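桌面取放实训平台设备选型与经费计划
课程设计总结报告(学生组)
2021年11月13日

一、写在前面

这份报告本来应该只写设备清单和预算表,指导老师的要求也是这样的。可是我们组写着写着就发现,清单这种东西单独拿出来看是没什么意思的,一行一行的型号和金额,过半年连自己都不记得当初为什么选了这个而没选那个。所以我们商量以后决定把过程也写进来,有些地方难免啰嗦,还请看报告的老师和下一届的同学多多包涵。

我们的课题从今年4月开始,题目是为学院的实训课规划一套桌面取放平台。所谓取放,就是让机械臂把桌上的日用小物件拿起来,再放到另一个位置去。听上去很简单,真正做起计划来才知道,要花钱的地方比想象中多得多,而且最容易漏掉的往往不是最贵的那几样。

立项的时候学院给的条件是这样的:经费分两期下拨,第一期保证平台能开课,第二期看使用情况再补充;场地用现有的实验室,不另外装修;采购必须走学院的比价流程,同一类设备至少要有3家的报价。这三个条件后来几乎决定了我们所有的选择,后面会反复提到。

二、需求是怎么定下来的

一开始我们犯了一个大概每个组都会犯的错误,就是先去看产品。看了两个星期,资料存了一大堆,臂展、负载、重复定位精度,表格做得非常漂亮,拿去给老师看,老师只问了一句:学生上课到底要抓什么东西?我们当场就答不上来了。

回来以后我们老老实实从课堂任务往回推。实训课的对象是低年级同学,大部分人没有接触过机械臂,任务必须直观,失败了也不能有危险,东西掉到地上捡起来还能接着用。照着这个思路,我们把待抓物分成几种典型形状:细高的圆柱体,比如饮料罐;软一些、重心会跟着里面的水变化的瓶子;还有会滚动的球形物体,比如小橙子。这些东西在超市就能买到,坏了不心疼,形状和表面的差别又足够大,能把夹爪的优点和缺点都试出来。

有了待抓物,负载的要求反而降下来了。我们原来想当然地选了大负载的型号,觉得买大不买小总没错,后来一算,课堂上最重的也不过是一瓶没喝完的水,那么大的负载完全用不上,臂身还更重,对底座和桌子的要求也跟着提高,一环扣一环全是钱。把这一项改下来之后,整个预算都松了一口气,我们组的人也松了一口气。

工作台面的问题也是这个阶段想清楚的。最初的计划里有一张专用的铝型材工作台,报价不便宜。后来我们在实验室里转了一圈,觉得带抽屉的灰色柜子就很合适,台面平整,抽屉可以放待抓物和小工具。唯一要留意的是台面会反光,头顶的灯一照就有一块亮斑,对视觉识别不太友好。
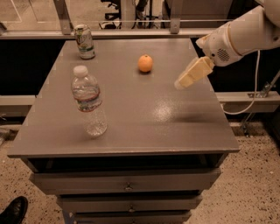
所以预算里我们给台面单独留了一小笔钱,用来买哑光的台面垫,颜色选得和物体反差大一点。这笔钱在总表里几乎看不出来,可是如果不列,到了开课的时候就得有人自己掏腰包,报销又是一番折腾。我们建议下一届的同学做计划时,把这类零碎的东西统一放进一个叫"现场辅料"的条目,不要散在各处。

三、比价的过程

参加比价的有3家,分别是 Cornano、Lamont 和 Wedard。夹爪部分另外向 Ita 询了价,他们不做整机,只做末端和配件。

Cornano 的方案最完整,机械臂、控制柜、示教软件打包在一起,连培训都写在报价单里。我们很喜欢他们的资料,写得清楚,学生自己看也能看懂。不足之处是软件授权按年收费,第一年包含在内,从第二年开始要另付。我们的经费只有两期,之后的授权费从哪里出,谁也说不准,这一点让我们犹豫了很久。

Lamont 的整机价格最低,这是明摆着的优点。可是仔细看下去,报价不含控制柜到机械臂的加长线缆,不含急停按钮的外接盒,也不含上门安装。我们把这些一项一项加回去,最后的总价和别家就没有多大差别了。这件事给我们的教训很深:报价单要先拉到同一个口径上再比,否则比出来的结果没有意义。我们后来专门做了一张对照表,左边是我们需要的所有东西,右边是每家含或不含,不含的就写上补齐的价格。这张表做得很辛苦,来来回回改了不知道多少遍,但是后来答辩的时候老师看得最久的也是这一张。

Wedard 介于两家之间,软件是一次性买断的,线缆长度可以在下单时指定,安装和首次调试包含在内,交货期长一些。对我们来说交货期倒不是大问题,反正平台要到下学期才开课,只要在假期前下单就来得及。

需要说明的是,我们没有请各家提供最好的折扣价,而是统一按照正式书面报价来比较。有同学觉得这样吃亏,口头上能谈下来的价格为什么不写呢?我们讨论过,觉得口头的数字没有凭据,写进报告里反而让审批的老师为难。真正采购的时候学院有专门的人去谈,那是后面的事情了。

四、夹爪要不要多买一个

这个问题我们吵得最厉害,值得单独写一节。

整机一般会配一个标准夹爪,够用,但是夹爪的指尖是消耗得比较快的部件。学生操作嘛,撞到台面、夹得太紧、没对准就往下压,都是免不了的。指尖一旦变形,整组同学就只能干坐着等。一种意见认为应该在第一期就买一套备用的,哪怕别的地方省一点;另一种意见认为第一期的钱要花在刀刃上,备件等用坏了再买也不迟。

两边都有道理,最后让我们下决心的是采购周期。学院的小额采购也要走流程,从申请到货物送到手里,短则几周,长则大半个学期。如果等坏了再买,那一学期的课基本就耽误了。所以最后方案里写的是:第一期买2套指尖,整只夹爪的备件放到第二期。这样多花的钱不多,停课的风险却小了很多。

还有一点和待抓物有关。罐子是硬的,瓶子是软的,橙子表面不平,又会滚,同一副指尖要对付这些东西,材料和形状都得折中。Ita 的销售很耐心,电话里跟我们聊了很久,建议我们先用通用的平指尖,不要一上来就买好几种形状的。我们采纳了这个建议,也因此从预算里划掉了一整行。

五、数目与分期

设备明细按照学院模板逐项列出,全部条目加起来一共211条。这个数目把我们自己也吓了一跳,因为最开始的草稿只有一页纸。多出来的主要是线缆、接头、紧固件、安全标识之类的小东西。其中归入第一期的有158条,其余放到第二期。分期的原则很朴素:没有它就开不了课的,放第一期;有了它课会上得更好的,放第二期。

按照这个原则,机械臂、控制柜、急停、线缆、指尖、台面垫、待抓物都在第一期。视觉部分我们分得细一些,基本的相机和支架在第一期,补光灯和遮光板在第二期,先看看台面垫能把反光压到什么程度再说。围栏方面,实验室里有现成的金属横杆和支架,我们打算尽量沿用,只补一些连接件,能省一点是一点。

维护费也要讲一讲。很多学生项目的预算里没有这一项,好像设备买回来就永远不会坏似的。我们一开始也没有,是在翻往年的报告时看到有人抱怨,才赶紧补上的。第一期按设备总价留出一小部分,第二期再根据实际的维修记录调整。这里面还包含了校准的费用,机械臂用久了或者搬动过,都应该重新标定,请厂家上门是要付钱的。

另外提醒一句,线缆的固定一定要写进计划。机械臂上的线如果没有理好,动作一大就容易挂到桌角。扎带、线槽、魔术贴,都不值几个钱,但是要提前想到走线的路径,留好余量,太紧了会扯,太松了又会垂下来碍事。我们为此专门画了一张走线图,附在报告后面,画得不算好看,意思是清楚的。

六、任务与课时的对应

设备计划如果不和课时对应起来,很容易买了用不上。我们把实训课分成前后两段。前一段练习单个物体,从罐子开始,因为它硬,位置也稳,学生容易建立信心;接着是瓶子,要学会控制夹持力;最后是橙子,主要练习定位和接近的角度。后一段把几样东西同时摆在桌上,学生要自己决定先拿哪一个、从哪个方向伸过去,手臂经过的时候不能碰倒旁边的瓶子和罐子。

后一段对设备的要求明显更高,尤其是手腕的灵活度。这也是我们在对照表里给手腕关节的活动范围单独打分的原因,有一家在这一项上的分数比较低,虽然单价便宜,综合下来还是没有优势。

每个工位上课时的人数也影响采购数量。按照我们的设想,一组同学围着一张桌子,一个人操作,一个人看着急停,其他人记录,然后轮换。这样第一期买一个工位就可以开小班,等第二期再增加。老师问过我们为什么不一次买两个工位,我们的回答是,宁可先把一个工位配齐,配到备件、垫子、线槽样样都有,也不愿意两个工位都缺这少那。这个想法可能保守了一点,但我们确实是这样想的。
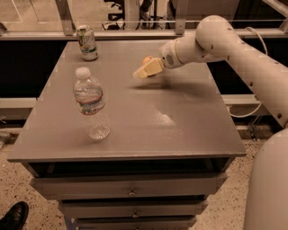 Wedard 的售前工程师看过我们的初稿后回信说,单工位起步的思路他赞成,不过控制柜的电源和网口最好一次按两个工位预留,以后加装时就不必再停课布线;他还提到,线缆长度请在下单之前到现场拿卷尺量,按图纸估出来的往往偏短,而定制线缆是不退不换的。

这封回信对我们帮助很大。我们第二天就去重新量了一遍,把线缆的规格改长了一档,又在第一期里增加了预留插座的条目,同时把原来放在第一期的一个工具推车挪到了第二期,这样条目的总数和分期的数目都没有变。推车当然也有用,不过柜子的抽屉暂时可以顶一顶。

七、推荐方案

综合比较之后,我们推荐整机采用 Wedard 的方案,备用指尖向 Ita 单独采购。理由前面已经零零散散写过了,归拢起来,主要是软件买断、线缆可以定长、安装调试包含在报价里,这几条和我们只有两期经费的实际情况最合得来。如果学院今后能够落实每年的授权费用,那么 Cornano 的方案也很值得重新考虑,他们的教学资料确实是几家当中最好的。Lamont 的方案我们不推荐作为首选,但是可以保留为备选,万一交货期出现变化,还有一条退路。

采购的顺序建议先下机械臂和控制柜的订单,交货期最长;然后是相机和支架;台面垫、待抓物、扎带这些放在最后,开课前两个星期买都来得及。橙子当然要更晚,放久了会干瘪,尺寸也会变。我们在待抓物那一栏里写了"随课采购",财务的老师起初不太理解,打电话来问,解释以后就同意了,只是要求每次都要有小票。

八、不足和一点感想

我们的计划里还有几个地方是心里没底的。第一是反光,台面垫到底能不能解决,要等设备到了才能试,补光灯放在第二期也许会显得太晚。第二是指尖的消耗速度,我们手上没有别的班级的使用记录,2套够不够完全是凭经验猜的。第三是噪声,实验室隔壁就是教室,控制柜的风扇声音有多大,各家的资料里都写得含含糊糊,我们问了也没有得到很明确的答复。

还有一个遗憾是时间安排。比价花的时间太长,挤掉了原本留给安全评估的几个星期,所以报告里安全部分写得比较单薄,只有急停、围栏和操作规范的草稿,正式的评估要请学院的老师另外组织。我们把草稿也放在附件里了,写得不成熟的地方请尽管改。

说到感想,组里几个人都是学机械的,以前觉得做预算是很枯燥的事情,跟技术没有关系。这半年做下来,想法改变了不少。为了弄清楚一根线该买多长,我们得知道手臂怎么运动;为了决定指尖买几套,我们得想象学生会怎么犯错;为了说服老师留下一笔垫子钱,我们还得把反光的道理讲明白。每一行数字后面都有一个具体的动作,或者一个具体的人在用。能在毕业之前做一件这样的事情,我们觉得很幸运,也很感谢一路上耐心回答我们问题的各位老师和厂家。

附件目录:设备明细总表;三家报价对照表;走线图;操作规范草稿;往来邮件摘录。需要电子版的同学可以到实验室登记后拷贝,对照表里的公式请不要直接改,另存一份再用。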